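Keeping a Shared Table Clear: A Small Study of a Living Room
Student project report, Home and Interior Studies
Prepared by Theerawat Thongsuk and Ifigeneia Lambrakis
3 October 2023

1. Why we chose this subject

In our course we were asked to choose one piece of furniture and study how it is used in daily life. Most groups chose a bed or a kitchen counter. We chose the table, because in a shared home the table is the place where everything is put down and then forgotten. Keys, letters, cups and small toys all come to the table first.

The home we studied is the ground floor of a house called Rattanakul. Two families use the living room together. They eat there, the children do homework there, and in the evening somebody usually works there. The table must be ready for all of these uses, and the change from one use to the next should be quick.

2. Our question

We wanted to know which way of storing small objects makes the table easier to clear before a meal. We compared two ways. In the first way, the small objects go into one deep box with a lid. In the second way, they go into an open shelf organizer with cubbies, which stays on the table all the time.

Before we began, we did not agree with each other. Ifigeneia thought that the box would be better, as it hides the mess. Theerawat thought that people do not like to open a lid, and so they will leave the things beside the box.

3. The room and the table

The table is oval and made of light wood. An oval table has no corners, so people can pass it easily, but it is more difficult to place a square object near the end of it. A rectangular organizer always leaves a curved piece of tabletop behind it, and this piece collects small things. We noticed this problem already on the first visit.

The floor is polished gray marble. It is easy to sweep, but a small ball or a bead that falls from the table rolls a long way. The families told us they often find such things under the bench. For this reason we included small round objects in our study, although they were not in the first plan. 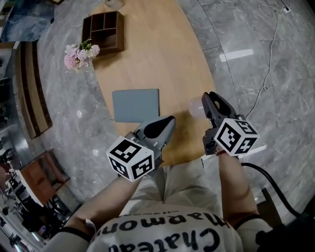 Should the organizer stay on the table during a meal?
It can stay if the table is long enough to leave free space for the plates, but for a meal with many guests it is better to move it to the bench.

4. What we did

Each way was used for one week. We gave the families a short sheet, and they wrote on it when the table was cleared and if something was left behind. We did not tell them how to sort the objects. We only asked that flowers, if there were any, should remain on the table, because the families like to have them and we did not want to change the character of the room.

We looked in shops before we decided on the box. The Dollora box was too shallow, and the Petuvex box had a lid that needed both hands. At the end we used a plain box which the families already had.

5. What we learned

In the week of the box, the table looked better from far away. However, the things inside became mixed, and the children took everything out to find one pencil. Clearing the table was fast but using it again was slow.

In the week of the organizer, clearing was a little slower in the first days, and then it improved. After some days each person had a cubby, without any discussion. Round objects were still a difficulty, for the open front does not stop them. One mother put a folded cloth in the lowest cubby and this helped very much.

Flat objects had no good place in either way. Notebooks and folders do not fit in a cubby, and they stayed on the table until somebody carried them to the bench.

6. Limits and next steps

We studied only one home and the time was short, up to 2 weeks. The weeks were also not equal, as in the second week one family had visitors. We would like to repeat the work with a narrow stand for flat objects next to the organizer, and to ask the children to fill in their own sheet.

We thank both families at Rattanakul for their patience and for the tea.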